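3.2 Collecting the demonstrations

All demonstrations were recorded on the two-arm bench at the Griltdale site. The operator sat at a Brakico console about three meters from the bench and drove both instruments by hand controllers. The learning system never moved the arms during collection. Its only input at this stage was what the operators did.

We asked each operator to close an incision with separate tied stitches. One demonstration covers a single stitch, from the first time the needle is picked up to the moment the thread is let go after the last throw. Cutting the tails was recorded but kept out of the training set, as it was done with a different tool and at very different speeds from one operator to the next.

We did not tell the operators which arm should hold the needle, how long to leave the tail or how large a loop to make. Earlier work with the Skerkier task set fixed all of these, and policies trained on it tended to fail when the thread lay somewhere new. We wanted the spread. The cost is that two demonstrations of the same step can look quite different, and the labels have to allow for that.

Nine operators took part and gave 394 demonstrations between them. Some 30 more were dropped before labeling, mostly for lost time stamps on one of the video streams. A demonstration with a slip or a second try at a grasp was kept, provided the stitch was finished. Spahić labels were used for the steps (grasp, drive, pull, wrap, tighten, release), with one change: we let "pull" and "wrap" overlap, as many operators begin to wrap while the tail is still sliding.

Each arm carries a small camera near the wrist, and a fixed camera covers the work area. The wrist view is best for the contact between jaws and thread. The fixed view keeps both instruments and the cut together, and the step labels were made mainly from it.

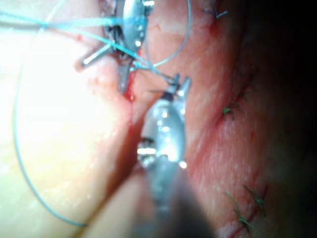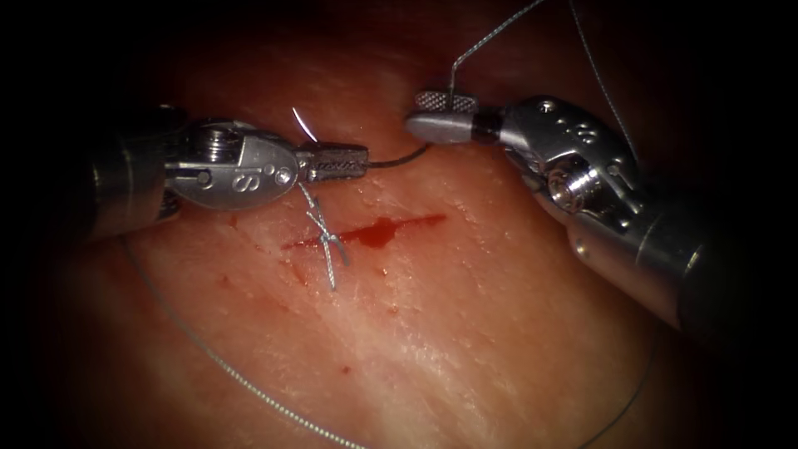

Figure 2. Views from the collection runs. First: wrist camera, with the lower gripper closed on the blue suture thread and a wide loop lying over the tissue to the left. Second: fixed camera, with a curved needle held in the left jaws above a tied stitch and the cut still open to the right of it.

3.3 Labeling and checks

Labels were placed by hand on the fixed view, then moved to the wrist streams by time stamp. Benjamín Vergara wrote the label guide and settled the cases where the two labelers disagreed. Most of these came down to when a grasp begins. We settled on the first image in which the jaws are closed on the thread or needle, even if the grip is then lost and taken again. Where the fixed view was blocked by an instrument, the labeler could open the wrist stream to decide, and marked the label as taken from it.

Thread was harder to label than the needle. A loop can cross itself, pass behind a wrist or leave the view altogether, and a labeler looking at one still image may not be able to say which strand leads to which end. We therefore did not ask for a full trace of the thread. Labelers marked only the point where it was held and, if it could be seen, the nearest free end. A missing free end was stored as missing - no guess was filled in.

Bright spots on the metal also caused trouble. In the first pass our automatic jaw tracker often jumped to a highlight on the instrument wrist, so we dropped its output and kept the joint readings from the arms. The images were left as recorded, with no correction for glare, since a policy running on the bench will face the same light.

The split between training and test sets was made by operator. All demonstrations from two operators were held back, and no one who worked on the model looked at them until the settings were fixed.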